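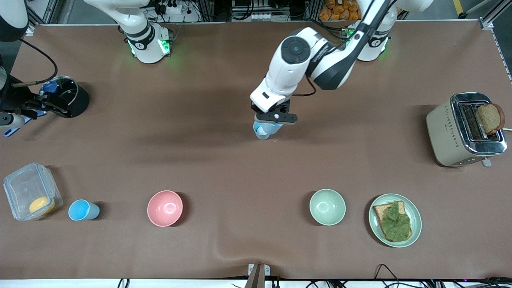

Sauna then cold plunge, how long between?

busau_bev
First go at the Treltance spa in August, booked with my sister. Bit nervous tbh. Do you go straight from the sauna into the cold pool or sit for a bit first? And how long in the cold? Leaflet says 30 seconds, website says two minutes.

Hamdia Habte
Straight in. Quick shower first, rinse the sweat off. 30 seconds is plenty for a first time. Breathe out as you go down the steps.

sarnov16
Disagree, sit down for five minutes first. I went straight in once and came over all dizzy, had to be helped to a bench. Never agian.

Hamdia Habte
How long had you been in the sauna though?

sarnov16
25 mins. ok yes too long

kettle_on
Don't do either if you've got blood pressure trouble, ask your GP. Also no wine at lunch. Barroso does a much gentler pool btw, not so cold, and quieter.

busau_bev
No blood pressure stuff. Sister wants the wine, will have words.

Hamdia Habte
Ha. After, then. And take flip flops, the tiles are horrible.

sarnov16
Still say sit down first.

busau_bev
Going to do ten mins hot, shower, 30 secs, see how I feel. Do they give you a robe or is it bring yuor own?

kettle_on
Robe yes, towel no. Not last time I went anyway.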